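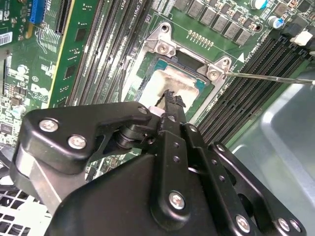
HAMILERO, June – Plinel has published a revised set of security terms for its suppliers, and firms that handle its technical drawings, test records or customer data will have to show that they meet them before a contract can be renewed. The terms replace a self-signed checklist that suppliers returned once a year.

The new document lists 50 controls. Of these, 31 apply to every supplier that holds Plinel data in electronic form. The rest apply only to suppliers that connect directly to Plinel's ordering system or host data for other firms in the chain.

Most of the 31 baseline controls cover access and logging. Shared accounts are no longer allowed on any system that stores controlled files. Multi-factor sign-in is required for remote access and for all administrator accounts, including those used only on site. Logs must record sign-ins, failed sign-ins, changes to user rights and bulk file exports, and must be kept where the administrators of the logged system cannot edit them.

Files must be encrypted on laptops and removable drives. Encryption on servers in a locked room is recommended but not required – a change from the draft, which had made no exception for location. 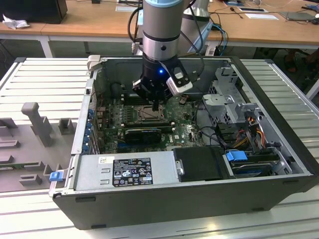 Suppliers must also report a suspected breach within 10 hours of finding it. The clock starts when any employee or subcontractor raises the issue through the supplier's internal channel, whether or not the cause is known. A first report needs only the affected systems, the type of data and a contact point. A fuller report follows once the supplier has closed its own review.

Meltar, which supplies machined housings to Plinel, said it had asked for a longer window to cover weekend shifts. The request was not taken up. Meltar said it would meet the term by moving its alert mailbox to an outside monitoring service.

Assessment is split into 2 levels. At the first, the supplier writes a system security plan, scores itself against each control and sends the result with supporting records. At the second, an outside assessor checks the same records and tests a sample of the controls on site. Yilma, a compliance firm, will handle the second level under a separate agreement with Plinel.

Open items do not block renewal if they are listed in a corrective action plan with an owner and a closing date. The exceptions are multi-factor sign-in, breach reporting and removal of shared accounts, which must be in place when the plan is submitted.

The terms pass down to subcontractors that receive controlled files. Suppliers may strip drawings of controlled content before passing them on, in which case the subcontractor is out of scope – but the method used has to be described in the security plan.

Plinel will take questions on the terms in an online briefing on Thursday. Templates for the security plan and the corrective action plan are available through its supplier portal.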